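3.2 Display stands and fill level

The trial stands were built to one pattern in light wood, with tilted bins and slotted panels on the side facing the shopper. Produce was set out by type, mostly one kind to a bin or compartment, and shoppers used a small white plastic basket. Stands were dressed before each session in April and left alone until it ended.
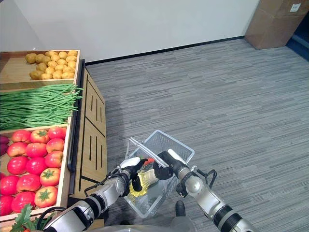
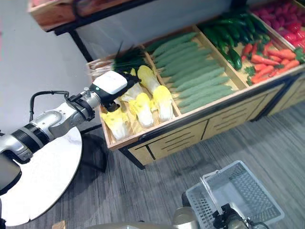 Figure 4. Produce in the bins of the display stands, with the shopping basket.

Fill level was scored by bin. A bin with part of its base showing, like the one holding the yellow potatoes in the first picture, was scored as partly filled even when the produce in it was heaped high. Long items such as green beans and green onions were kept in bundles and scored by how much of the bin the bundle covered. Large items were harder to score. Napa cabbages leave gaps between heads, and we treated these gaps as part of the layout.

Tetteh objected to this last rule when the scoring sheet was reviewed, arguing that shoppers read any gap as a sign that the best pieces have gone, and that cabbages should be scored like everything else. Under that stricter rule, 41 of the nearly 2000 bin scores would change, most of them at the Hastemden site. We kept the original rule for the main results and report the stricter one in the appendix.

Bins were scored every 30 minutes. Scores from Lonodia were entered by hand on paper sheets - the other sites used the Plurnell form - and were checked twice before being merged.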